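What the Success Rate Leaves Out

Published results for household robots learning in simulation now tend to lead with a single figure: the proportion of episodes in which the agent finished the task. The figure is easy to compute and easy to rank. My argument is that it is a poor summary of what a policy has learned, and that reviewers should stop accepting it without a breakdown.

Consider the way object search is usually scored on the Lerillow benchmark. The agent is placed in a furnished home, given the name of an object, and allowed 432 steps to reach it. An episode counts as a success if the agent stops within the set distance of the target. Nothing in the score records whether the target was ever in view. A policy that has learned that remotes sit on sofas can walk to the sofa, stop, and collect the point.

We tested this on the Suver agent, using our own re-implementation. Across 1,350 evaluation episodes it succeeded in 634, a respectable result and close to the one we had set out to reproduce. We then re-ran every successful episode from the same starting pose with the target removed and all other furniture left in place. In nearly a third of those runs the agent travelled to the same location and declared the object found.

The usual defence is that priors are useful. I agree that they are. A person looking for a pot goes to the kitchen first, and a robot that searches the bathroom with equal enthusiasm is wasting its battery. The trouble is that the metric can't separate a prior used to direct the search from a prior used in place of it. The first behaviour should carry over to a house where somebody has left the pot in the laundry. The second will fail there, and will report success while failing.

There is a second problem, to do with viewpoint. Simulated homes let us put the camera anywhere, and many groups train at one height and tilt because it keeps the data tidy. When we lowered the camera of the Suver agent modestly and changed nothing else, the removed-target error grew. The policy fell back on room layout once the small objects became harder to resolve. A fixed camera had been hiding this.

Grornlow, the evaluation harness we now use in the lab, requires three numbers for each policy: success with the target present, false declarations with the target absent, and success with the target moved to an unlikely surface. The second costs an extra run per episode. The third needs some manual checking of placements, which took us most of April. Neither expense is serious beside the cost of training.

I have heard the objection that small groups can't afford the additional compute. A subset of 100 paired episodes, chosen before training begins and published with the paper, would catch the worst cases. The Nikolovski test set already ships with paired scenes of this type, and its licence permits redistribution. It is seldom cited, partly, I suspect, because scores on it are lower.

The living area and kitchen below give a fair idea of the material. Large furniture takes up much of each view, and the smaller objects have to be picked out against it.
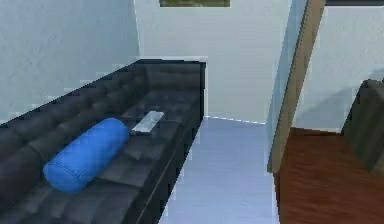
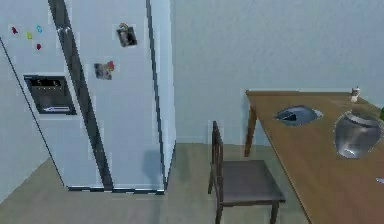 Simulated home interiors. First view: sofa with blue bolster. Second view: kitchen with refrigerator, chair and dining table.

Authors who report a success rate alone should be asked for the absent-target rate at review. Where it can't be supplied, the claim in the abstract should be reduced to navigation, and the word "search" should come out of the title.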